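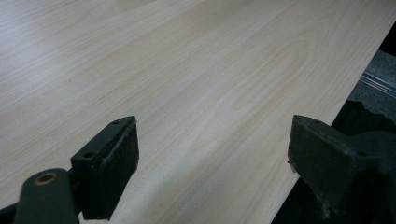 I've been going to joint services in Wosstead for most of my adult life, and I'd like to make a case for having fewer of them. I know how that sounds. I'm a Methodist married to a Catholic, our kids were baptized in one church and went to Sunday school in the other, and if there's a person in town who ought to be cheering for every shared hymn, it's me. But I've come to think we're good at the big occasions and pretty bad at everything else. It's a bit like the pale wood-grain laminate people put on everything now, with those nested arches in the pattern that the trade calls cathedral figure (I love that it's called that!). Very pleasant to look at, and it's a surface. My worry is that a lot of our unity is a surface too.

Take last December. We had the Advent service at St. Brendan's, the big brick one on Srour Street, and it was packed. 200 people, two choirs, both clergy in their best, candles all the way up the side aisles. I cried at the last carol, because I always cry at the last carol. Then we went down to the hall for coffee, and the Catholics stood on one side and the Protestants stood on the other, and my husband and I went back and forth carrying plates like a pair of diplomats. By New Year's we'd all gone home to our own buildings and that was that until Lent.

Now compare that with the Fliveck supper. If you don't know it, it's a soup night in the old Fliveck school, and it's run by whoever turns up from four different churches. There's no liturgy to speak of. Somebody says grace, sometimes badly. I started going because my friend Hanan Aoun dragged me (she grew up Melkite, and she finds our arguments about who can stand where at which altar pretty funny, considering how many centuries her own church has been at it). I've learned more about what other Christians believe from peeling potatoes there than from every joint service put together. You can't ask a man why he prays to St. Anthony in the middle of a procession. You can ask him over a sink, and he'll tell you, and then he'll ask you what on earth Methodists have against wine, and you'll have to come up with something.

I said some of this to our pastor, Oluwaseun Akande, and he pushed back, which is fair, he's usually right. His point was that people need to see it. He said that when he was a boy his grandmother wouldn't walk past the Catholic church in their town, she'd cross the road, and that for somebody like her the sight of a bishop and a Protestant minister going up the aisle side by side would have been worth a hundred suppers. I don't have a good answer to that. My own grandmother didn't come to my wedding, and she was 78 and lived two streets away, and I still think about the empty chair. So yes, seeing matters, and I'm not asking anybody to cancel Advent.

What bugs me is where the effort goes. Our churches have a shared fund called Unbridge (don't ask me about the name, I voted against it), and last year it spent 2000 dollars on joint worship. Programs, a brass quartet, a banner. The supper got whatever was left over in the coffee tin. When I brought that up I was told the services are "our public witness," and I thought, well, so is soup! There are families at those tables who haven't been inside any church in years and who now know a priest and a Baptist deacon by their first names, mostly from hearing them bicker over the salt.

And then there's communion, which we're all very polite about and never discuss. At every joint service I can remember we've either skipped it or split up for it, and the bulletin says something tactful, and everyone looks at their shoes. My husband and I have been living with that split for our entire marriage. I'm not a theologian and I don't expect Wosstead to fix what Rome and Geneva couldn't. But I'd take one evening of people saying out loud that it hurts over another ten years of lovely programs. We could have that evening at Fliveck. It wouldn't cost anything except some nerve, and maybe extra bread.

So here's what I'd like to see. Keep Advent, keep Good Friday, drop the other services for a year and put the quartet money into the supper. Get the clergy there every time – with an apron on, please, and not only for grace. Invite the confirmation classes from all the churches and sit them together. If it's a flop we can go back to banners, and I'll hold one of the poles. Pastor Akande has said he'll raise it at the next clergy lunch, and Hanan has already told him which apron is his.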